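Bin-to-bin demonstrations: what changed in April

Demonstration work on the two-bin cell moved from hand guiding to remote control this month, and the switch is now permanent for cluttered bins. Hand guiding stays in use for single-object placement and for teaching new home positions. This item covers the reasons, the current procedure and the state of the recordings. The previous item in this series dealt with calibration and is still correct, except that the tool offset it lists has been replaced.

The task itself has not changed. An operator picks one object from the near bin, clears the rim, moves over the far bin, and releases. The recording stops when the gripper is open and the wrist is back above the rim. One pick is one demonstration. There is no target order for the objects, and operators should not invent one. When Ziad Yammine went through the older hand-guided set, he found that most operators worked left to right without being told to, and the policy trained on that set had learned to do the same. It would pass over an easy object on the right to struggle with a hard one on the left.

Hand guiding had two other problems. The first is force. An operator holding the wrist feels contact through the arm and corrects for it before the torque readings show much. The recorded motion then looks smooth, but the information used to produce it is missing from the data. At replay the arm follows the same path and presses into the floor of the bin. The second is occlusion. With a person leaning over the rim, the fixed camera records a sleeve for a good part of each approach, and those images are of no use at run time, when there is no sleeve.

Remote control removes both. The operator sits at the desk with the handheld controller and sees the same camera view the policy will be given. What the operator can't see, the policy can't see either, and the recorded decisions are consistent with the recorded images. The cost is speed. Abla Tarawneh timed her own sessions and considers remote control clearly slower for the first two days of practice and slightly slower after that. She also reports more failed grasps on flat items.

Failed grasps are kept. This is the question that comes up most often, so the rule is repeated in full. If the gripper closes on nothing, or the object slips before it clears the rim, carry on and try again within the same recording. Do not stop, do not reset the object by hand, and do not delete the file. A recovery is worth more to us than a clean pick, and the clean picks are already well covered. Delete a recording only if the arm stopped on a fault or a person reached into either bin while it was running.

The mapping between controller and arm was revised by Elie Boutros. Translation is now scaled down near the floor of the bin, so that a full hand movement gives a short tool movement. Above the rim the scale returns to normal. The change between the two is gradual and most operators stop noticing it within an hour. Wrist rotation is not scaled. The clutch is on the index trigger, as before - release it to reposition your hand, and wait for the tone before pressing it again. Pressing early produces a small jump at the tool, and the jump ends up in the data.

Approach angle deserves some attention. The walls slope, and an object lying against the near edge of the floor leaves little room for a finger on that side. Coming straight down usually works in the middle. Near a wall, tilt the wrist first, while still above the rim, and then descend along the slope. Tilting at the bottom tends to push the object along the floor until it lodges in a corner.

Long objects raise a separate point. A hairbrush can be taken by the handle or by the head, and both are acceptable, but the operator should decide before descending. Hovering and then changing over to the other end gives the model two conflicting targets from nearly the same view. Leen Fakhoury has marked the recordings where this happens and they will be given a lower weight in the next training run.

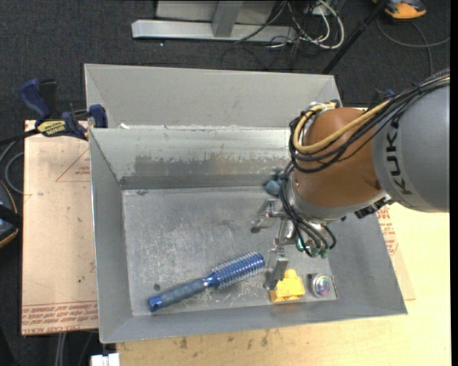 Object selection comes from the Claswood list, which mixes household items, toy blocks and a few shiny or transparent things that the depth sensor handles badly. Load the near bin from the list for the session and tip the objects in loosely. Do not arrange them. If two objects end up touching, leave them touching. Once the last object has been transferred, the operator moves everything back by hand with the arm parked and the drives off.

Before each session, check that the bins have not shifted against each other and that the clamp is tight. Positions are recorded relative to the arm base, and a bin that has moved makes the earlier and later halves of a session disagree. Check the cables at the wrist as well. Run the wrist through its full rotation once at low speed and watch that the loops follow without pulling.

On the recordings: the set now holds 1,103 remote-controlled demonstrations, of which 676 have been reviewed and labeled. The remaining ones are in the queue under Madisov and can be labeled by anyone with an account. The labels are short - object, grasp location, number of attempts, and whether the release was clean. Use "unclear" for grasp location when the fingers hide the object. Guesses have proved harder to find later than gaps. The hand-guided set of 458 demonstrations remains available for comparison but is no longer part of the default training mix.

Siham Sleiman ran the first comparison between the two sets, with the same network and the same training schedule. The policy trained on remote-controlled data chose objects in a more varied order and recovered from slips without outside help in 3 of the test bins where the older policy stalled. It was worse at the release, often opening while still moving. The probable cause is that operators hurry the last part of the motion. Please come to a full stop over the far bin before opening the gripper.

The scaling code and the revised mapping are in the Divow repository on the main branch. Older Siqueira configuration files will load but ignore the new scaling, and there is no warning when they do, so check the version line at the top of the log before starting. Booking for the cell is unchanged. Monday mornings are reserved for calibration, and new operators should ask Elie for a practice slot before recording anything that goes into the set.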